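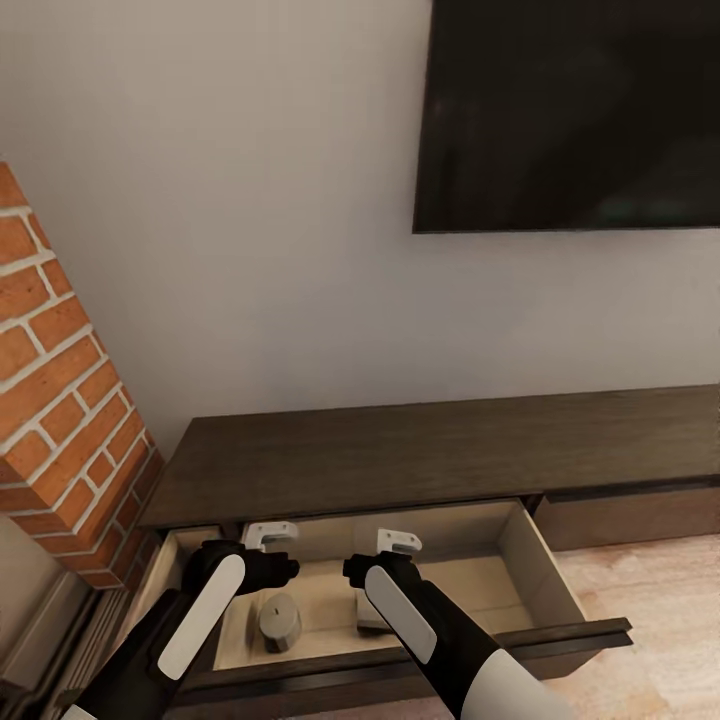
Why write rules for a drawer, one of you asked in the feedback form, when the worst that can happen in simulation is that you hit reset? I've been chewing on that one all week, and I want to start with it because it's a fair question and I gave a pretty mushy answer in class.

So, second try. You hit reset, sure. But the run you just threw away was supposed to teach you something about a machine that will one day stand in front of furniture with a person's stuff in it, and if you let yourself be sloppy in Grurnel you will be sloppy on hardware. I've watched it happen in my own work (and I was the sloppy one, so no finger pointing). The habits carry over. The arm limits, the stop conditions, the way you write down what went wrong — you practice those on the cheap version so they're already in your hands when it gets expensive.

Last updated: March 16, 2022

Working rules for two-arm household tasks
Handout for the Wullaven automation course, unit on practice and standards

We're using the Cuesta living room for the whole unit, mostly the TV console and its drawers. I like it for teaching. A drawer has a front, walls and a floor, and two arms working in one opening can bump into all of those plus each other. You'd be surprised how many of our rules come straight out of that!

A word on what these are. They're house rules, meaning the ones I'll grade you on. They don't replace the published safety standards, and following them doesn't make anything certified. The standards reading is in your course folder and you still have to do it. Where a house rule and a standard disagree, the standard wins and you come tell me so I can fix my handout.

There are four house rules, in the order you'll trip over them.

1. Agree on the shared space before anybody moves.

Two arms over one drawer have a shared space, and your plan has to say who gets it when. The lazy version is fine: one arm goes in, comes out, and the other arm waits. The fancier version, both in together, needs a minimum gap between the grippers written into the config file. Please don't keep the gap in your head. I had a team last July with three people carrying three different gaps in their heads, and the argument lasted longer than the assignment.

Write the gap as a number with a unit. "Safe distance" isn't a number. Count the whole gripper too, including the fingers when they're open, and don't forget the forearm. Everybody checks the tips and then a forearm clips the drawer front.

2. Look before you close.

Closing the gripper is a commitment, so it gets its own check. Before the close command goes out, your code should answer a plain yes or no: is the thing I want between the fingers? If the answer is no, or if the check can't be made, the gripper stays open. I'm strict about that second half. "Can't tell" counts as no.

A lot of teams skip this because the arm is "obviously" in the right place according to the joint angles. Well, joint angles tell you where the arm is. They don't tell you where the object is. Compare the next view, where the floor is the only thing between the two fingers, and ask yourself what your code would do if the close command were next in line. If it would go right ahead, log a success and carry on, you've got work to do. 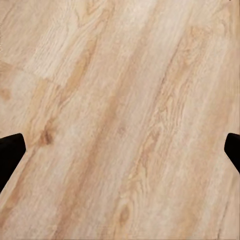
3. Every run ends on purpose.

A run may end three ways: the task is done, the stop condition fired, or the step limit ran out. All three get a label. A run without a label gets thrown out, and I mean thrown out, not fixed up from memory afterward.

The step limit for this unit is 400. You can ask me for more, but bring a reason. If your drawer task needs twice that, the plan is usually wandering, and I'd rather look at the plan with you than hand out more steps. For the final project (clear a drawer, shut it, back both arms off) the limit goes up to 3,000, which is generous on purpose. You'll have retries in there and I want you to keep them.

About stopping: the stop has to work from any state, with either arm anywhere, and it has to stop both. Stopping one arm while the other keeps pushing is how you bend a drawer front. Test it early. Test it again after you merge somebody else's branch, please please please.

4. Write down the failures in the same words every time.

We keep the shared log in Stomora, and it has 2,041 entries in it as I write this. It's wonderful and it's a mess. The same event is in there as "missed," "no grasp," "slipped??" and my personal favorite, "arm did a weird thing." You can't search for that. Use the short list at the top of the log. If your failure isn't on the list, use "other" and add a full sentence.

A good entry says what the arms were supposed to do, what state the drawer was in at the start, which check failed and how the run ended. Leave your theory out of it. Theories go in the notes column, where you can be as wild as you like, and I do read them.

Start states, which deserve more fuss than they get

Half the confusing results I grade come down to a start state that wasn't what the team thought it was. Open drawer, closed drawer, something in it, nothing in it: those are four different tests once you combine them, and your label has to say which one you ran. Don't write "default." Defaults change, and then your old runs mean something else.

For practice, take the view at the end of this page and fill in a start-state line for it. Give the drawer, the contents as far as you can see them, each gripper, and anything in the room an elbow might meet on the way (there's a fireplace on the left, so yes, I'd mention it). Where you're unsure, say so in the line. "Appears empty" is a perfectly good entry, and it's a more useful one than a confident guess.
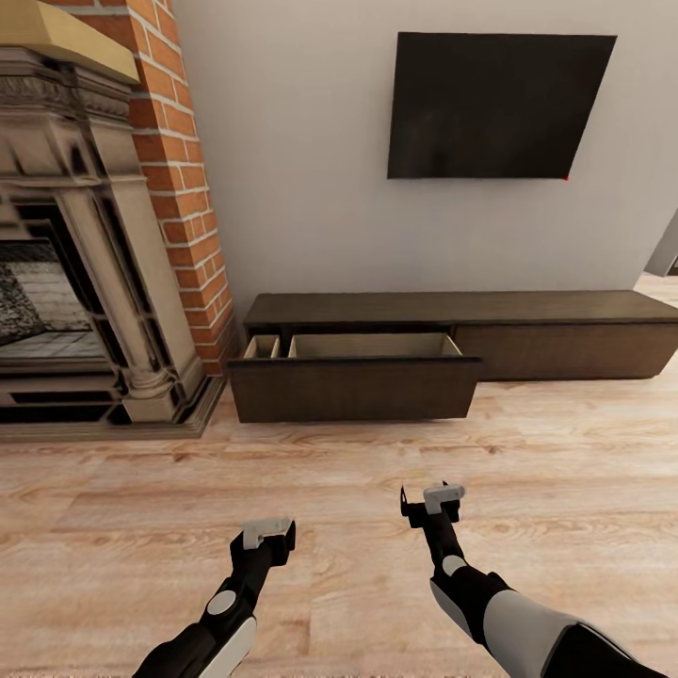 Fig. 3. Cuesta living room, left drawer open, both grippers empty.

Bring your line to the next session, along with your config file and the gap from rule 1 filled in. If you're working in pairs, each of you writes a line separately before you compare. Standards reading is still due the same day, and I'll start with the part on protective stops.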